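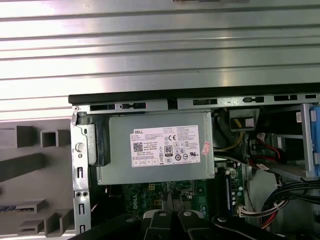 An open desktop computer case lying on its side, with the power supply at the center.

Skerberg lost its last bank branch in April, and the nearest counter is now 65 minutes away by bus. For a town of 3,000 people, many of them retired, that has meant learning to do by computer what they used to do by queueing.

Hendrik De Haan ran the hardware shop on Romeck Street until he retired. He had never paid a bill online. His daughter set up the account over the phone, and it took two evenings.

"I wrote every step on the back of an envelope," he says. "Then the website changed and the envelope was no good."

The library opens its computer room two mornings a week, with seats for seven. Rocío Ibarra, the librarian, says most people come in for the same few jobs: pensions, council tax, prescriptions. 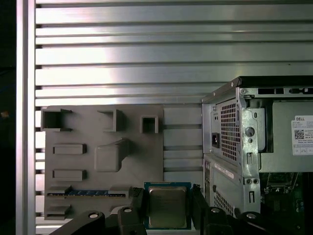 She will not type in anyone's password for them, even when asked. Some visitors find this unfriendly. Others bring a relative.

The post office takes cash deposits, though it shuts at lunchtime. Indrek Paulauskas, who keeps the bakery, closes early twice a week to get there with his takings. He has asked the council about a shared banking counter in the old ticket hall. The council says it will reply once the budget is set.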